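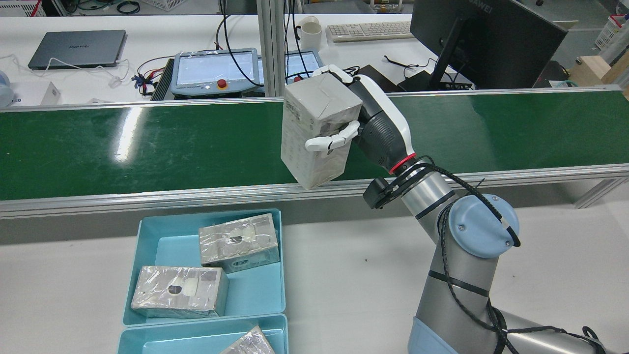

손님들이 제일 많이 하는 말은 결국 차 맛은 물에서 갈린다는 것이라고, 스리통(Srithong) 찻집 주인은 주전자를 올리며 전했다. 본인도 처음엔 그 말을 반만 믿었다고 한다. “수돗물이나 생수나 거기서 거기겠지 했어요. 그러다 어느 토요일 아침에 단골 한 분이 물을 두 병 들고 오셔서 같은 잎으로 나란히 우려 보자고 하시더라고요. 마셔 보고는 할 말이 없었지요.”

가게를 연 지는 21년째. 그 세월 동안 우린 차를 공책에 적어 두었는데 지난달에 493번째 기록을 채웠다고 한다. 조금 보여 주십사 했더니 글씨가 엉망이라며 한참 손사래를 치다가 결국 한 권을 내어 주었다. 물 온도와 시간, 그날 날씨까지 빼곡한데, 군데군데 ‘떫다, 내 잘못’이라는 짧은 반성문이 끼어 있어 같이 한참 웃었다.

요즘 아끼는 차는 플로킬데일(Plorkildale)이라는 이름의 홍차다. “이건 좀 식어야 향이 올라와요. 급하신 분들은 첫 모금에 실망하시는데, 조금만 두었다 드시라고 꼭 말씀드려요. 저도 성질이 급해서 그 마음은 알지만요.” 50그램씩만 덜어 파는 것도 오래된 고집이다. 많이 사 가면 향이 날아간 뒤에도 아까워서 계속 마시게 된다고.

집에서 혼자 마실 때는 뭘 고르시냐고 여쭈니 뜻밖에도 보리차란다. “여름엔 그만한 게 없어요. 우리 어머니가 큰 주전자에 끓여서 마루에 내놓던 그 맛, 그걸 아직 못 따라가요.” 9월에는 햇우롱이 들어온다니, 그때 다시 들르기로 했다.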